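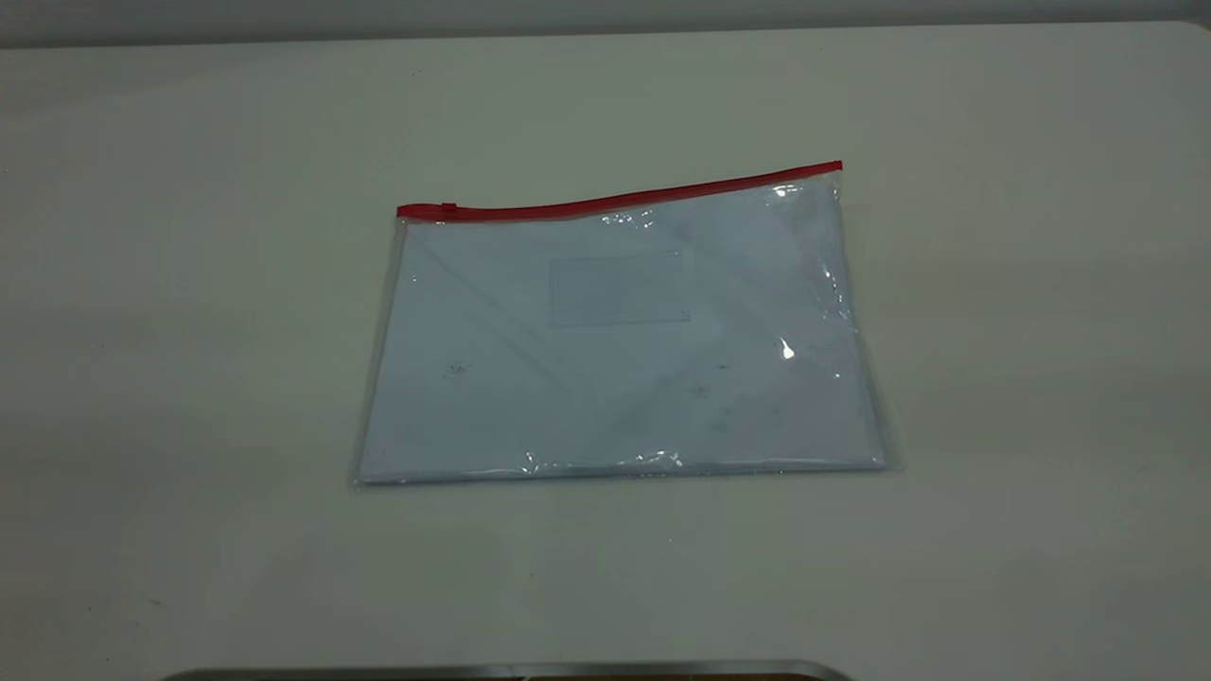

About Us

Hi, and welcome to Gretumow! I'm the one who answers the emails, packs most of the orders and writes these pages, so if you spot a typo you know who to blame. We sell clear zipper pouches. Flat ones, fat ones, long skinny ones for knitting needles, little ones for the spare buttons you keep meaning to sew back on. We do sell a few labels and binder rings too, but the pouches are what people come for.

I started the shop after seven years as a school secretary. Anyone who has worked in a school office knows about the paper. Permission slips, bus passes, lunch money, a tooth wrapped in a tissue that somebody's mom will want back. I kept all of it in envelopes, and every time I needed one thing I had to open nine of them. One January I bought a pack of see-through pouches with my own money, put one on each teacher's hook, and by spring I was ordering them for half the building (and for my sister, and my dentist's front desk, don't ask).

The ones I'd been buying split at the corners, though, and the zipper pulls came off in your hand. So I started looking for better ones, and then I got picky, and then I had 500 pouches in my dining room. That was the first order. The second order was 2000 and we ate dinner in the kitchen for a while.

These days we rent the back half of a building on Carrillo Street in Dellgate, and there are four of us plus a teenager in the summer. We have real shelves! We have a loading door that sticks when it rains! Every pouch gets laid out flat on the big table before it goes in a box. We run the zipper both ways, press along the seams with a thumb and check the corners. It's slow going and I like it that way, mostly because I've been on the other end of a bad zipper with 67 field trip forms inside.

A few things people ask me a lot:

Why clear? So you can see what's in it. I know that sounds silly, but I've watched people dig through a pretty fabric pouch for a full minute looking for a flash drive. With a clear one you just look.

Why do the zippers come in colors? That was our customers' idea. A preschool teacher wrote to say she used red for anything that had to go home that day and blue for anything that stayed, and could we please do a green. We did a green. Red is still the one we sell out of first.

Will it get cloudy? Over time it can, yes, mostly from sunlight and from riding around in a hot car. Wipe it with a damp cloth and a drop of dish soap, let it dry with the zipper open, and keep it off the dashboard. Creases usually relax if you leave the pouch under a heavy book overnight.

Can I put my lunch in it? Please don't. They're made for papers and pens and puzzle pieces.

Our biggest seller is the Teltia, the wide flat one. I keep one in my bag with stamps, a tape measure, my reading glasses and more receipts than I'd like to admit. My husband has one in the truck for the registration and the tire gauge. If you've never bought from us, start with that one and see what ends up in it.

We ship in plain paper mailers, and we tuck in a blank card so you can label your pouch if you want to. School orders get a discount, and you don't have to fill in a form, just write from your school email and tell me how many you need. If something shows up damaged, send me a quick note and I'll put another one in the mail.

We're closed on 28th April for our yearly stock count, so emails that come in then will get an answer the next morning. You're welcome to stop by the shop any other weekday between nine and three. Come around to the side door and knock hard, the radio is usually on.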